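Part 2: Collecting Demonstrations

Rules for the Recording Room

Words to know in this chapter: work zone, walking path, reset, scene sheet, marker face, stop word, session log, open item

Most of the safety rules in Part 1 were written for machines that move under their own power. A hand-held gripper does not. The operator carries it, points it, opens and closes it, and puts it down. For this reason many teams that record demonstrations by hand begin with no written rules at all. They add them later, one at a time, after a fall, a spill or a week of recordings that can't be used.

This chapter covers the rules a team should have before its first session. They come in two kinds. The first kind protects people. The second protects the recordings. Students often treat these as separate subjects, and they are usually kept in separate binders, but the same cable can trip an operator and pull a receiver off its shelf. We will take them together, in the order an operator meets them on a working day.

By the end of the chapter you should be able to mark out a work zone, fill in a scene sheet, carry out a marker check, and decide whether a recording must be thrown away or may be kept with a note.

The work zone and the walking path

The work zone is all the floor the operator may stand on during a recording. The walking path is the strip between the work zone and the door. Both are decided before the props are brought out. If the furniture is placed first, the path tends to be whatever is left over, and the operator ends up stepping around chair legs while looking at a tabletop.

An operator with a gripper in hand is a poor judge of the floor. The eyes are on the fingers and the object between them. Both hands may be busy. People in this position step backward more often than they think, especially after setting an object down. The rule that follows from this is simple: the floor behind the operator is checked by someone else, and it is checked again after every change of scene.

Cables need the most attention. A room in a house or an office was not built for recording, and its wall outlets are seldom near the equipment. Run cables along the base of the wall where you can. Where a cable has to cross the floor, cross at a right angle to the walking path, tape or cover the full width of the crossing, and write the crossing on the room plan. Power adapters stay out of the work zone. An adapter is harder to step over than a bare cable, and it slides when kicked.

Spare equipment, boxes and bags go outside the room or in one marked corner. The marked corner is part of the room plan too. If it grows past its line, the session stops until it has been cleared back.

Dressing the scene

A scene is the furniture and props for one task, set out as the task sheet asks. A table laid for a light meal is a common one, and it is a good one for training because it mixes things that behave differently. A paper cup is easily crushed. A bottle may be full or empty, and the operator should know which before lifting it. A plate is hard to pick up from a flat surface. A roll or pastry changes shape in the fingers and leaves crumbs.

Tablecloths deserve a paragraph of their own. Cloth moves when objects are dragged over it, and a long cloth can be stepped on. The rule used in this book is that a cloth may hang low only on the sides where the operator will not stand, or must be clipped under the tabletop on the working side. Smooth it at every reset. A fold that was not there in the last recording counts as a change of scene. 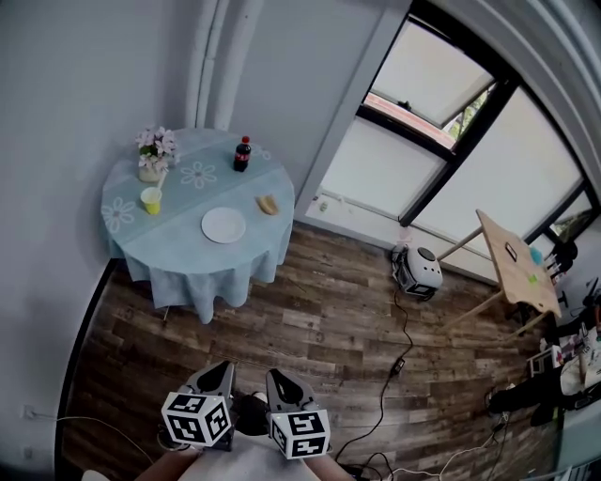

214

Before recording starts at a table like the one shown, with its plate, yellow paper cup and small bottle of cola on a pale blue cloth, the second person walks the floor and follows each cable from one end to the other. The black cable below the window and the thin white one coming from the wall outlet would both go on the room plan. The operator meanwhile looks at the marker cubes at the base of the gripper fingers.

The scene sheet

A scene sheet is one page. It lists every prop, where it starts, and what state it starts in. It also records the things in the room that are not part of the task but could change between recordings: which blinds are down, whether a window is open, which lamps are on. An open window is allowed. An open window that isn't written down is a fault, as a draft will move a paper cup and nobody reading the data later will know why.

Fill in the sheet in pen, from the room, with the props in place. Do not copy yesterday's sheet. When Ayane Amano was training new operators at Tanabe, she collected the sheets from one Wednesday and found the same flower vase listed on the left of the table in every one of them. It had been moved to a shelf before lunch. The afternoon recordings were kept, but each needed a correction by hand, and the work took longer than the recording had.

Food used as a prop has its own line on the sheet. Write down when it was set out. Food that has been handled as a prop is not eaten, and it leaves the room at the end of the day with the trash. Drinks used as props stay closed unless the task calls for pouring. The operator's own food and drink stay outside, where they can't be mistaken for part of the scene.

The marker check

Marker faces tell the tracking software where the fingers are. A scratched, greasy or peeling face may be read wrongly, or read in some positions and missed in others. The second case is worse, for the recording will look sound until someone studies it closely.

The check is done at the start of each session, after every break, and any time the gripper has been dropped or set down hard. Hold the gripper at arm's length, with no object in it. Open and close the fingers fully two times. Turn the wrist so that each printed face comes into view. Look at the faces themselves and then at the tracking display. Wipe a dirty face with a dry cloth. Replace a damaged one; do not touch it up with ink.

Light from a window can wash out a printed face. Blinds soften it and should be set before the check, then left alone. If the sun moves far enough to change the room, stop, adjust the blinds, and repeat the check.

The two-person rule

No one records alone. The operator handles the gripper. The second person, called the attendant in this book, starts and stops the recording, resets the props and watches the floor. Either may say the stop word at any time. On hearing it the operator opens the fingers if it is safe to do so, lowers the gripper and stands still.

The stop word should be short and should not come up in ordinary talk about the task. "Stop" itself is a poor choice in some rooms, where it is also used to end a recording in the normal way. The team at Akel uses "Durida," after the street their office is on.

The pair trade places on a schedule. Holding a gripper out in front of the body tires the shoulder and the wrist, and a tired operator begins to lean on the table. At Drimotent the change is made after each block of recordings, and the log will not open a new block under the same operator's name. Đạt Doãn, who wrote that rule, set it after reviewing 500 recordings and marking the ones in which the table could be seen to shift.

Keep, note or discard

Not every mistake spoils a recording. A dropped roll, picked up again in the normal course of the task, may be kept with a note if the task sheet allows second tries. A recording is discarded if a person other than the operator reaches into the work zone, if the stop word is used, if the scene does not match its sheet, or if the marker check was skipped. The attendant makes the decision at the time and writes it in the session log. It is not left for the end of the day.

Anything unsettled goes in the log as an open item, with a name beside it. Open items are read aloud at the start of the next session, before the props come out. The next section shows a blank session log and explains how each column is filled in.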